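Lists > grippers-discuss > Archive > Thread: Two-finger gripper and camera comparison

From: Tarmo Ozoliņš
Sent: February 6, 2022
Subject: Re: Two-finger gripper and camera comparison

> We're choosing between a wrist camera and fixed cameras for
> tabletop picking with the Rerkulari fingers. Did you keep
> both on your bench at Urkstead? And does the wrist view hold
> up over a white table, or should we budget for a darker top?

We kept both. The wrist camera is the cheap one from Nostberg and I would not rely on it alone. On auto exposure the white table washes out. A small red object still stands out clearly, but its edges go soft, and the compression leaves stair-steps along the right finger. Fine for centring on something colourful, poor for judging where the fingertip is.

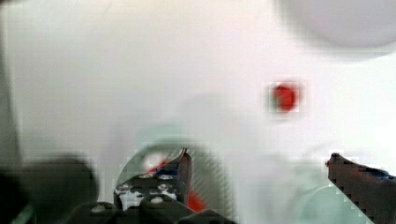 Photo: T. Ozoliņš, wrist camera, no retouching

Locking the exposure helped more than changing the lamps. We tried 4000 K panels first and saw little difference. A grey mat would probably do more than either, but our mounting holes are in the table and I didn't want to cover them.

Side camera

It's mounted turned on its side, so rotate the picture in your head or in software. We do it in software. You get the gripper, the near edge of the table and the plate and bowls behind in one view. The weak point is depth along the arm's reach — a spatula near the edge and a cup beyond it are hard to rank by distance.
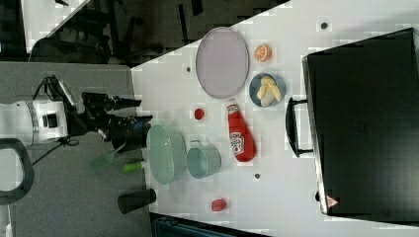

Overhead camera

Best of the three for layout. Calibration took one afternoon and has held since July. The trouble is the arm itself, which covers the middle of the table, and the cables loop over whatever is beside it.

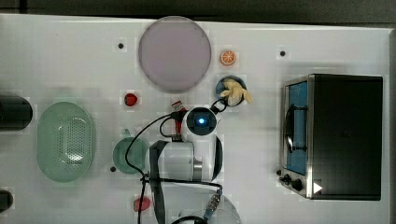
If you can only buy one fixed camera I would still go overhead and plan the picks from a parked pose. Tie the cables back as well. Ours are longer than they need to be because the Todorova controller sits on the floor.

As for the fingers, we logged 167 grasps with them, 10 per object for most of the set. Bottles on their side were the easy case. The cup handles were slow and I'd like longer pads for those.

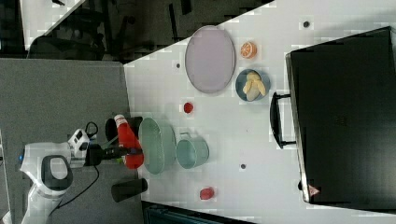
> What payload are you allowing for with the pads fitted?

We cap it at 257 g for anything round, and go by the arm's own limit for the rest.

I can send the exposure settings and the mount drawing off-list.

Tarmo

Contact the list owner | Copyright remains with individual posters | Back to top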